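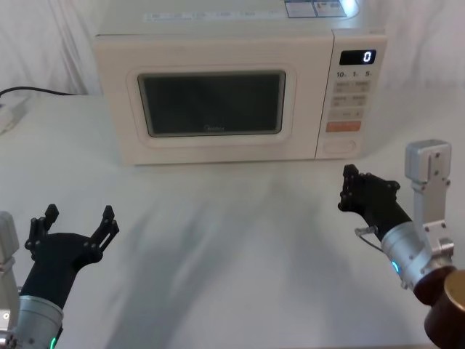

Zesa Bench Pair
Two-arm manipulator for counter-height work
Stocked by Mridha, Truvirthorpe. Hire or purchase. Page last revised January 19, 2026

We sell this machine and we would like you to read the whole page before you ring us. Most of the calls we get start with "can it do the kitchen?" The answer is no. It can do some things on a counter, in front of it, if you have put them where it expects them, and a fair part of our week goes on talking people out of an order.

What you get
Two arms with a two-finger gripper on each, a controller, and the Wuvus teaching software on a one-year licence. The arms are supplied as a matched pair and we don't split them. Bench, clamps and guarding are not included. The controller draws 400 W, so an ordinary socket will do.

Reach from shoulder: 738 mm
Bench depth needed: 600 mm
Cameras supported: 4
Warranty: parts only, return to our workshop

What people ask it to do
The microwave is the favourite. It sounds easy: press the door button, put the bowl in, shut the door, set the time, press start. A person does it half asleep. For the arms it is five separate jobs, and being good at one is no help with the next. The door button wants a firm push in one spot. The start button on many ovens sits only a little way above it. The bowl has to go in level. Then somebody has to decide whether the soup is hot enough, and the arms have no opinion on soup.

Buttons are the part we would trust first. Emptying a dishwasher is the part we would trust last, closely followed by anything involving cling film.
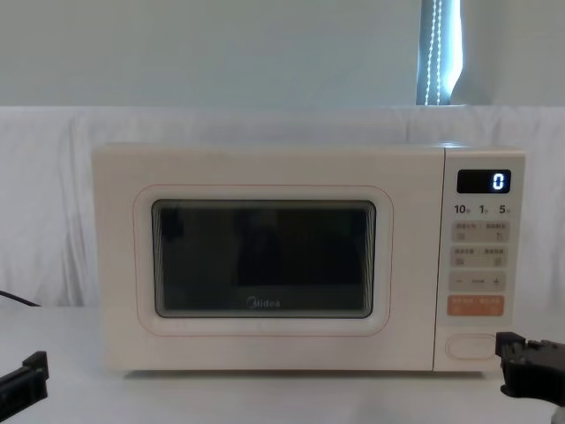 Erasto Mfinanga

I do the pre-sales visits, so the grumbling on this page is mine. A few points on choosing an oven if appliance work is what you have in mind. Pick one with a proper push button for the door. The Midea in the photo has an oval one at the foot of the control panel, and the orange start button is a decent size too. Handles that you pull are harder, and flat touch panels with no edges are a nuisance to teach. Fix the oven to the bench. If it creeps back a little with each push, you will be teaching the same move again by Thursday's standards or anybody else's.

Don't judge by the sales film, ours included. Ask for a full morning's run with your own bowls and your own lighting, and ask that no one touches the bench while it goes on. If a supplier won't agree to that, keep your money.

Shop-floor use
Better prospects here, though still modest. Loading a fixture, pressing a cycle button, moving a part from one tray to another: these are dull jobs that stay the same all day, and the Bench Pair copes when they do. Mixed bins and soft packaging are another matter. Odette Hamel in our workshop will look at sample parts free of charge and tell you bluntly which ones to forget.

Hire
Minimum one month, delivery within almost 400 miles of Truvirthorpe by arrangement. Set-up day charged separately. Hire fees come off the price if you buy afterwards. Fewer customers do than you might think, and we would sooner have the machine back than have it under a dust sheet in your stockroom.

Not suitable for: care settings, unattended cooking, use near children, wet areas.

Spare finger plates and replacement cables are on the parts page. Please quote the serial number on the controller when ordering.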